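플람리 생활문화관 소장품 갤러리
작은 물건의 정리: 카드, 칸막이 상자, 보관함

플람리 생활문화관은 2025년 1월부터 일상 소품의 분류와 보관을 주제로 한 사진 갤러리를 공개합니다. 본 갤러리는 책상 위에서 흔히 쓰이는 카드류와 소형 용기를 대상으로 하며, 물건을 종류별로 나누고 제자리를 정하는 과정에 주목합니다. 기획은 학예팀의 로나 헵번이, 자료 정리는 프레이저 달글리시가 맡았습니다.

생활문화관이 보유한 생활 소품 자료는 2,000점이며, 이 가운데 84점이 카드와 카드 보관 용품으로 분류되어 있습니다. 크기가 작고 두께가 얇은 물건은 서로 겹치거나 다른 물건 아래로 들어가기 쉬워, 별도의 구획을 두어 관리하는 것을 원칙으로 합니다.

무늬가 있는 검은 작업면은 모든 정리 작업에 공통으로 사용합니다. 색이 뚜렷한 물건은 이 바탕 위에서 윤곽이 잘 드러나며, 흰색 카드와 라벨도 쉽게 구분됩니다. 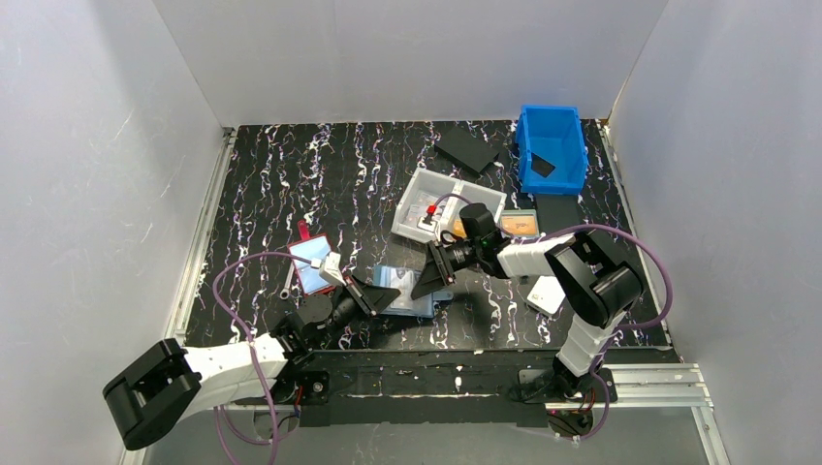
칸막이 상자와 그 오른쪽의 주황색 카드. 상자 안에는 흰 라벨 카드가 들어 있으며, 뒤편에 파란색 플라스틱 보관함이 놓여 있다.

칸막이 상자의 사용

칸막이 상자는 소형 물품을 한자리에 모으되 서로 섞이지 않도록 하는 용기입니다. 생활문화관에서는 라벨이 있는 카드를 넣을 때 글자 면이 위로 오도록 하고, 한 칸에 두 종류 이상의 물건을 함께 두지 않습니다. 상자에 들어가지 않는 납작한 물건은 옆에 따로 펼쳐 두었다가 크기에 따라 보관 장소를 정합니다.

소장 목록에는 물건의 색상과 형태를 먼저 기재하고, 용도는 확인된 경우에 한하여 덧붙입니다. 외형이 비슷한 케이스와 카드 홀더가 많아 명칭만으로는 구별이 어렵기 때문입니다. 목록의 세부 항목은 모두 41개이며, 열람실에서 책자 형태로 확인하실 수 있습니다.

가운데에 칸막이가 있는 흰색 플라스틱 용기, 왼쪽에 빨간색 휴대전화 케이스와 파란색과 흰색이 섞인 카드. 파란 보관함 안에는 검고 납작한 카드가 비스듬히 들어 있다.
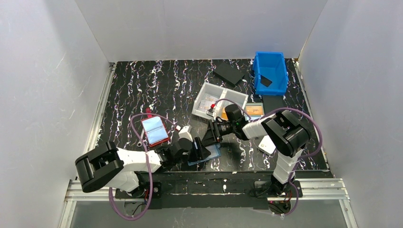

관람 및 자료 이용 안내

갤러리의 사진은 생활문화관 2층 열람실에서도 보실 수 있습니다. 열람실 좌석은 80석이며, 단체 이용은 사전에 신청하여 주시기 바랍니다. 2월에는 문구류와 필기구를 다룬 두 번째 갤러리를 공개할 예정입니다.

사진의 복제와 전재를 희망하시는 경우 이용 목적과 게재 매체를 적어 학예팀에 서면으로 신청하여 주십시오. 교육 목적의 이용에는 별도의 사용료가 부과되지 않습니다. 출처는 '플람리 생활문화관'으로 표기합니다.

기획: 로나 헵번
자료 정리: 프레이저 달글리시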